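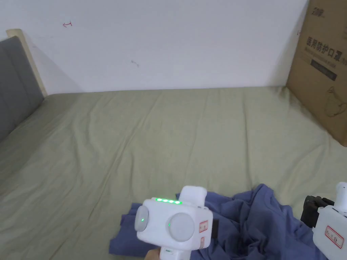 4.3 Aligning the two grippers in Stilum

Stilum treats the left and right grippers as strangers until you introduce them. Skip this section and both will still record happily, each in its own private universe, and Grerkeck will refuse to merge the results some hours later.

Before you start, close any other program that talks to the grippers. This includes the copy of Stilum you forgot was open.

1. Open Stilum and choose Session > New pair. Leave the rate at 100 unless you enjoy large files.

2. Hold both grippers over the work surface and keep still until the pose readout stops twitching. Breathing is allowed.

3. Click Set origin. Stilum stores the offset between the two bodies and shows it in the Pair tab.

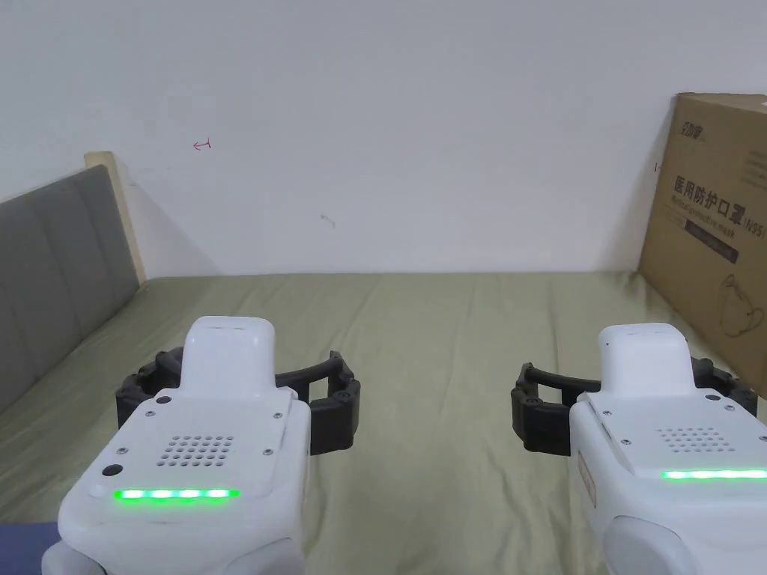

Figure 4-5. Left and right grippers held over the bed, light strips green.

4. Move both grippers slowly from side to side, then toward you and away. The map counter has to pass 300 points. A plain wall and a plain sheet give the tracker very little to chew on, so bring something with print or edges into view if the counter stalls.

Note: Error 472 means the map is too thin. Error 128 means the same thing, but in an older part of the code.

5. Switch to the fingertip view and bring the tips close together. In the Jaw tab, drag the two markers onto the tips and click Save zero.
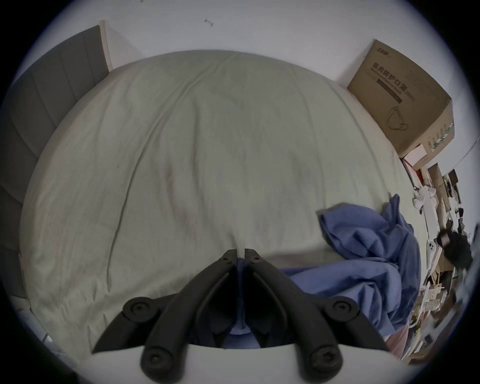 Figure 4-6. Fingertip view with the tips nearly touching.

The curve along the sides of this view comes from the lens model. Do not try to straighten it here. Balent does that on import, and doing it twice gives you a bed shaped like a saddle.

6. Click Check pair. If Stilum reports drift, repeat from step 3. If it reports drift three times, restart the tracker and pretend the first three didn't happen.

Caution: Save zero overwrites the previous value with no warning and no undo. We have asked for one. The request is filed under Later.

7. Export the session to Grerkeck format. For the older Stergiou planner, tick Legacy axes as well, or every grasp will be planned upside down.

Go on to 4.4, Trimming and labeling.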